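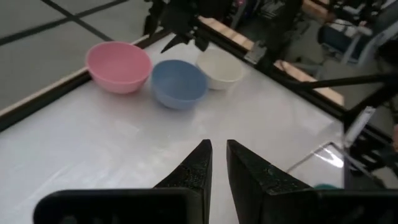
Three bowls, two arms, one table. Gripper's eye view.

Quick one tonight, I have to be up early.

So my sister asked me again when she gets the robot that empties the dishwasher. She's asked every June since she moved to Skirnilwood and had the second kid. My answer is always "not yet" and she always says that's what I said last time. Fair.

But I want to be a bit less lazy about it this year, so. Bowls.

Bowls are a good test. Everybody thinks plates, or glasses, because glasses break. A bowl has no handle and no flat side you can just clamp. You either pinch the rim, one finger in and one finger out, or you go wide around the whole thing and hope your fingers open far enough. Pinch the rim and it tips. Go wide and you bump the neighbor. Pink and blue up there are nearly touching, which is how bowls sit in any real kitchen, and that gap is the whole problem.

And the shiny tabletop. White, glossy, glare right across the middle. Pale bowl on a pale shiny surface is miserable for a camera, the edge sort of melts away. I'd guess the off-white one is worse than the pink one for exactly that reason, but I have no numbers, don't @ me.

What works now, from what I've seen and read:

- picking up one thing, known shape, plenty of room
- stacking, if the bowls are different sizes and somebody set them out nicely
- wiping a flat surface (badly, but so do I)

What doesn't:

- wet stuff. Wet plastic especially
- anything nested tight. Try getting one cereal bowl out of a stack of 7 with two fingers. I tried it with my thumb and one finger on each hand, like a crab, took me forever
- knowing when it's done

That last one bugs me most. My friend Theda Hellwig did two years at the Pristetti plant in Hestdale, packing line, and she says the machines there were great as long as the tray came in square. Tray comes in crooked, the arm does the whole motion anyway, puts nothing in the box, moves on. Very confident. She'd be the one walking over to fix it. One shift she fixed it so many times she started calling the arm Thomas, after an ex.

A shop floor can straighten its trays though. That's the cheat. You spend the money on guides and rails and then the dumb arm looks smart. 4000 trays, all the same, fine. My sister's counter has a phone charger, half a banana and a bowl with milk still in it. No guides. No rails. Kid.

Two arms do help, I'll say that. I used to think it was showing off. Then I payed attention to myself doing dishes one night and I basically never use one hand. One holds, one moves. Even putting a bowl in a bowl, the left hand is down there steadying the bottom one. So if you want to bet on something bet on two arms.

Cost, no idea. More than a dishwasher. More than 3 dishwashers.

So what did I tell her. I said ask me again next June, and in the meantime buy bowls that aren't white. She said hers are all white. Of course they are.

Ok bed. Comments are open but I wont get to them before the weekend, there are 1007 unread things in my inbox and some of them are from my landlord.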